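Two-arm cell gets a new routine, and a few doubts

The two-arm cell at Magesa went back on the schedule on Nov 6, 2018, with a rewritten setup sheet taped inside the door and a longer list of things to check before anyone presses start. Whether the list makes the cell any more dependable is a question this newsletter will leave open for now.

Readers will remember the pitch from April. Prornus, who supplied the control software, told us the cell would need four minutes of attention at the start of a shift and would otherwise look after itself. Josphat Lukumay kept the log from then on. By his count the cell has been stopped 164 times, and most of those stops had nothing to do with the arms. A gripper cable had snagged on its own bracket, or the work table had crept out of position, or the software had lost its zero and wanted to be walked through the whole thing again.

The table is the sore point. The cell uses a light one with a perforated top and a tube frame, and it stands straight on the wood surface with nothing holding it down. Prornus wrote its instructions for a bolted fixture. Nafula Waweru raised this in the first week and was told the software would compensate. It does, up to a point, and then it stops and beeps.

Under the new sheet the table comes first. The base rail is set against a stop block, the block is checked with a square, and the block comes out again before the arms are powered. Then the grippers are opened and closed by hand with the power off, left one and right one, while someone follows each cable with a finger from the connector up. Kimutai Mussa added that step after replacing the left cable for the second time. Only then does the operator pick up the handheld unit and jog each arm to its touch points on the tabletop, four in all, two for each arm.

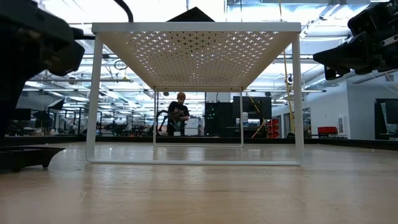

Setup at the two-arm cell, looking under the perforated table between the grippers.

Done properly, the routine takes far longer than the four minutes in the brochure. Nassoro Chege timed himself and then declined to give us the number, saying he would like another week to get faster at it. Make of that what you will.

Dasum, the maintenance contractor, has taken a kinder view. Their report says the cell is "within expectations for a flexible installation" and recommends a service every 100 running hours: clean and regrease the gripper slides, check the bracket screws for torque, inspect the cables, back up the position file. Sensible enough. The report does not say what the expectations were, and we did ask.

It also recommends the Pronov mounting kit, a pair of clamps and a base plate that would fix the table for good. Godfrey Mbwambo is against buying it yet. His argument is that the cell was sold to us as one that could be cleared and reset for a different job in an afternoon, and clamping the table gives that up. Fair point, although the table has not been swapped for anything else since the cell arrived – so what we would be giving up is mostly a line in the sales material.

For the time being the clamps are on hold and the setup sheet stands. Josphat will go on logging stops, with one change: table, cable and software faults now get separate columns, so that the next argument with Prornus can be a shorter one.

Anyone running the cell is asked to save the position file under the new date before making changes, and to stop overwriting the old one. The spare gripper cable is in the drawer marked "misc." Please sign for it if you take it.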